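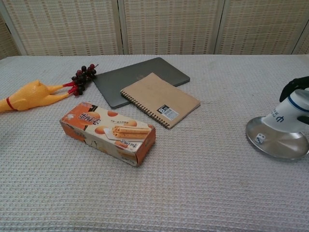
Looking after ball hockey gear between games

Posted Oct 21, 2018

Ball hockey equipment gets less attention than ice gear, but asphalt and gym floors wear it faster. The notes that follow apply to a standard kit used for one league season or a weekend charity tournament.

Balls

Orange balls are made for warm weather and go hard in the cold. Store them indoors at room temperature. A ball that has picked up grit should be washed in plain water with a drop of dish soap, then dried with a rag. Throw out any ball with a split seam - it will bounce unevenly and can open further on a hard shot.

Stick blades

Check the bottom edge after every game played outdoors. Burrs can be taken off with 200 grit sandpaper, working from heel to toe. Tape wears through quickly on pavement, so many players leave the lower edge bare and tape the face only. The Korkico replacement blade needs heat to seat properly. Use a heat gun on its low setting, keep it moving, and let the joint cool for 15 minutes before putting any load on the shaft.

Gloves

Do not machine dry. Open the cuffs, pull the fingers straight and stand the gloves upright near a fan. Palms that have gone stiff can be worked by hand once dry. Small holes should be patched from the inside with thin synthetic leather and a flat stitch.

Shin guards and helmets

Remove liners where they detach and hand wash in cool water. Wipe shells with a damp cloth. Solvent cleaners can weaken polycarbonate and should be kept off visors. Tighten helmet screws by hand with a short screwdriver; power drivers strip the inserts.

Goal nets

Cut away broken mesh to the nearest sound knot before lacing in new cord. Walska cord in the 2 mm size is easy to thread. For posts, sand rust spots, wipe clean and apply two thin coats of metal paint.

Storage

A mesh bag on a hook is better than a closed tote. If the team shares a bin, drill vent holes near the top and bottom of each side. Gear put away in June should be fully dry, with straps undone and nothing heavy resting on the helmets.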